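Ticket 1878: printed cloth, corner will not lie flat after washing
Product: Skutard patterned cloth, beige ground
Status: Open, waiting on customer 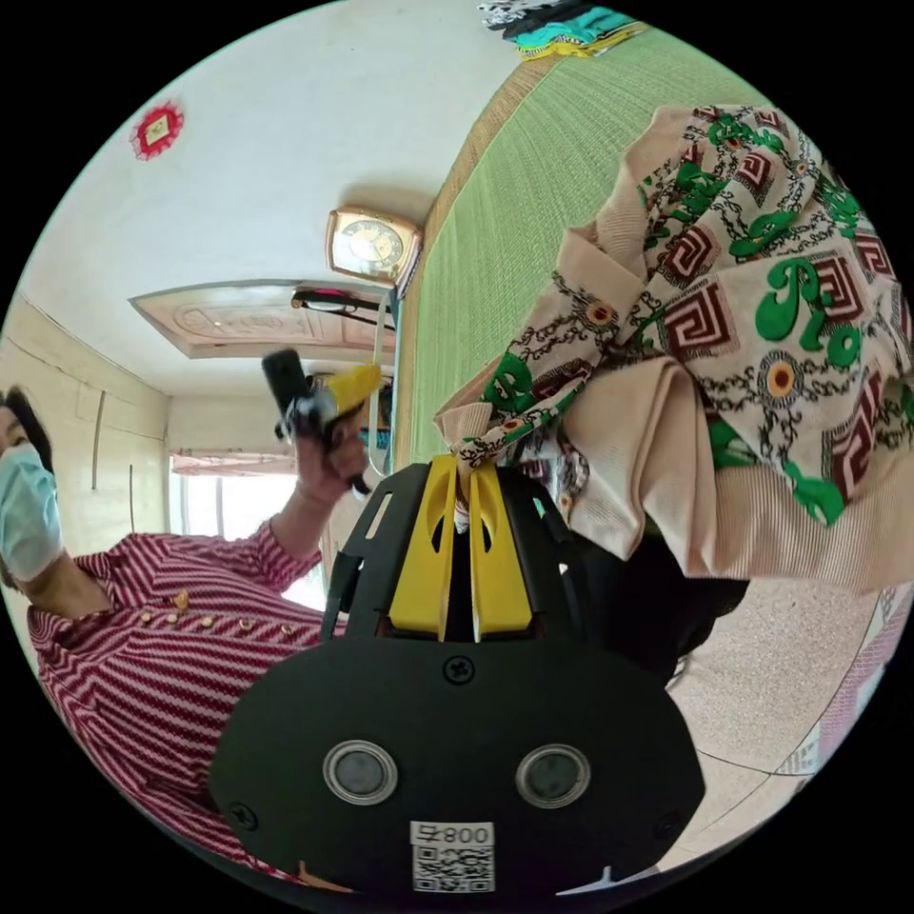 Dretell Support replied that a twisted corner on this cloth usually comes from the hem thread shrinking faster than the fabric, and asked which wash setting had been used and whether the other corners were the same.

Customer, Wednesday
Washed at the warm setting with the Bellis liquid, 3 times so far. The other corners are fine. The print is the one with maroon square spirals, black chain lines and big green curly shapes. I tried ironing the bad corner from the front and it twisted up again once it cooled.

Dretell Support
Please try the following and report back.
Undo any knot by hand before wetting the cloth. Soak the corner in cool water for 6 minutes. Pull it square, pin it to a towel and let it dry fully. Iron from the back on medium.
If it still twists, snip one stitch at the corner and press again.

Customer
Soaked and pinned overnight. Better along the hem, still a small curl at the point. Have not cut the stitch yet. Would that void the exchange?

Dretell Support
No. Exchanges go through the Sketthorpe warehouse, and one cut stitch is allowed. Quote return code 61 on the slip. Ticket stays open until we hear from you.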